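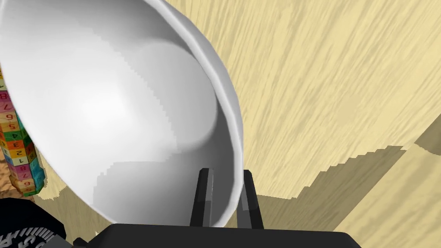 The bowl that wouldn't let go

I lost most of Wednesday to a bowl. The task in our simulator is simple enough: the arm comes down to the rim with its fingers open, closes, lifts, and carries the bowl across. It had run cleanly for weeks. Then I updated the physics settings and left a batch of 1287 episodes going overnight, and 919 of them failed.

They all failed the same way. The approach was fine and the fingers closed on the rim, but when the arm opened them again the bowl stayed stuck to one finger. On the retreat it swung up and tipped towards the wrist camera, and the episode timed out with the bowl in mid-air.

I blamed friction first. I halved it, then halved it again, and the bowl just slipped during the lift as well. Prakash Murthy suggested drawing the contact points, which I should have done before lunch. The collision shape for the bowl was a bit thicker at the lip than the one you see on screen. With the new, shorter time step, the fingertip was ending up inside it, and the solver held on to it from both sides.

The old settings had been hiding this. The bowl was always wrong.

I rebuilt the collision shape from the visible mesh and added a check that stops an episode if a finger goes more than 2 mm into anything. A fresh run of 100 episodes gave no stuck bowls and one ordinary drop.

What bothers me is the log. Every failure was filed as a plain timeout, so the summary looked like a slow arm. Zamfira Zamfir is adding a separate code for an object still attached after release. I still have to go through the cups, which came from the same set of models and probably have the same lip.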